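About Prastum

Who we are | What we work on | How the method works | Results so far | The team | Working with us

We are a small robotics research company in Boltville, and we spend our days teaching simulated robot arms to pick things up using only the camera on their own wrist. We love this problem. It sounds narrow when you say it at a party, and then you start trying to solve it and find half of robotics packed inside.

Prastum started as a reading group. A few of us were working on unrelated jobs (warehouse software, computer graphics, one high school physics classroom) and met in the evenings to go through papers on grasping. We kept arguing about the same point. Most of the systems we read about had a fixed camera looking down at a tidy table, and the table was always in the same place. What happens if the only eye you have is the one that moves with your hand? After a few months of arguing we wrote some code, the code did something interesting, and we rented a room.

What we work on

A wrist camera has a strange view of the world. It sees the gripper all the time, big and dark along one side of the picture. It sees the object well when the arm is lined up and hardly at all when it isn't. As the hand turns, the floor swings up to be a wall, the wall swings down to be a floor, and some random piece of the room slides by in between. A program that has learned "objects are in the middle, background is behind them" gets lost in about a second.

People who work with these views usually throw away the confusing parts. They train on the moments when the object is in plain sight and start every run from a friendly pose. We wanted to go the other way and keep the bad views. Our main research question since the beginning has been: how much can a robot learn from the moments when it is looking at nothing useful?
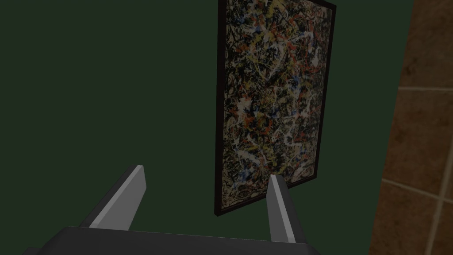
Our answer so far is "a lot more than we expected," and that is the result we're known for, as far as we're known for anything. A view with no object in it still tells you which way the hand is tilted. It tells you what kind of surface you're near, and how far you have turned since the last view, if you were paying attention. A picture on a wall is a wonderful landmark even if you never plan to touch it. When the program is allowed to learn from all of that, it gets better at finding the object again after losing it, and finding things again turns out to matter more than any clever trick at the moment of grasping.

How the method works

We call the method Hoarau. (It was the name on the door of the room we first rented. We needed a folder name that afternoon and it stuck.) It runs inside our own simulator, Zudurix, which builds furnished rooms and puts an arm in them.

Each training run has two halves, and both halves use the same wrist view.

In the first half, the arm wanders. There is no goal and no score for grasping. It moves from pose to pose, and at each stop the program has to guess how the hand has moved between the last view and the current one. Since the simulator knows the true motion, we can check every guess exactly and for free. The program sees walls, floors, corners, the undersides of things, and its own fingers, over and over. We let it wander into dull places on purpose. Long stretches of plain wall are hard for it, and we want it to find out early that plain walls are hard.

In the second half, the arm gets a target and tries to reach it and close the fingers around it. It keeps everything it learned while wandering. The part we change is small: a short list of the views it has seen lately, each stored with a guess of where the hand was at the time. When the target drops out of sight, the program looks through that list, picks the view it trusts most, and heads back that way.

The list is the piece we've rebuilt most often. The first version kept every view and slowed to a crawl. The second kept the sharpest views, which sounded smart and meant that it kept forty nearly identical views of one busy tile floor. The current version keeps views that are different from each other, and scores them by how well the motion guess held up afterward. It's simple enough to explain on a whiteboard, and we've turned down several fancier ideas because we couldn't do that with them.

Why rooms, and why such odd ones

Zudurix rooms are not meant to look like anyone's home. We mix wall colors, floors, artwork and objects freely, and the results can be a bit much! The mixing has a purpose, though. In our early tests every wall was the same light gray, and the program learned to treat anything colorful as a target. It would set off toward a doormat with total confidence. Once we put busy, colorful material on surfaces that were never the target, it had to learn shape and distance.

We also vary the light quite a lot and keep plenty of dim rooms in the set. Dim rooms used to be our worst category by far. They're still below average, but the gap has been closing with every version, and it's one of the charts we look at first when a new batch comes in.

The shapes are varied too. Tall things, squat things, things that taper toward one end so that a good grip at one height is a bad grip at another. Tapered shapes have taught us a great deal, and they've been humbling. From close up, a smooth tapered surface gives the camera very little to hold on to. There are no corners and no writing, and the shading changes slowly. The program has to work out where the narrow part is and what angle the fingers should come in at, and it has to do so when the object fills much of the view and the rest of the room has mostly dropped away.
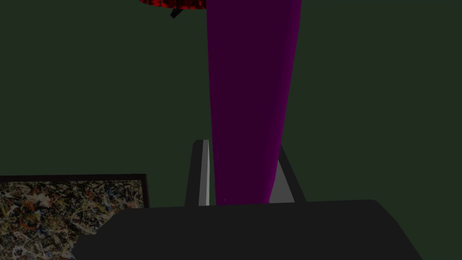
Close range is where the wandering half of training pays off a second time. With the target this near, small errors in the hand's guessed position become large errors at the fingertips, and the program leans on whatever else it can see to steady itself: an edge of something, a corner, the place where one surface ends and another begins. We used to crop those bits out, thinking they were noise. Putting them back was a one-line change, and it gave us the biggest single improvement of our second year.

Results so far

Our standard test uses 225 rooms that are kept out of training completely. No wall, floor or object arrangement in them has been seen before. In the full test we ran this May, the Hoarau method made 736 grasp attempts across those rooms and completed 647 of them. We count an attempt as complete only if the object is lifted and stays held until the end of the run. A touch doesn't count and neither does a nudge.

We repeat training 3 times from scratch for every version, with different starting values, and the numbers above come from the middle one of the three. We think picking the best one would be cheating, and we'd like other groups to be able to repeat what we report without needing our luck.

The failures are as interesting to us as the successes, so we publish those as well. The largest share come from the fingers closing slightly too early. After that come the cases where the program picks an old view from its list that was stored with a bad position guess, drives there, and has to start over until time runs out. A smaller number come from narrow objects standing close to something bigger. Each failed run is saved with its full set of wrist views, and anyone on the team can step through it.

What we haven't shown yet is how well any of this carries over to a physical arm. Everything on this page was done in simulation. A real camera adds blur and noise, and real fingers slip in ways that ours don't. We're building toward that test now and we'll report it the same way, whichever way it goes.

The team

Hélène Nguyen leads the research side. She was the physics teacher in the original reading group, and she wrote the first version of the wandering stage over a school break. She still runs our weekly failure hour, where we put the worst run of the week on the big screen and try to guess what the program was thinking. New people join in on their first week, and they're often the ones who spot it.

The simulator group looks after Zudurix and everything that goes into the rooms. They come mostly from games and graphics, and they have strong feelings about grout. The learning group works on the method itself. In a company our size people drift between the two all the time, and several of our better ideas came from someone who was supposed to be fixing a texture.

We share our Boltville space with a rotating group of student interns, who take on a real question of their own and write it up at the end. One intern project became the scoring rule we use for stored views today.

Working with us

We're glad to hear from other researchers, teachers and curious people. If you're studying hand-mounted cameras, we'd like to swap test sets with you. If you teach a class and want the failure runs for your students to pick apart, ask and we'll send a bundle along with the notes we made on them. Beginners do very well with those.

We answer mail in the order it comes in. Please tell us a little about what you're working on and what you've tried so far, including whatever didn't work.

Page last updated 7 August 2020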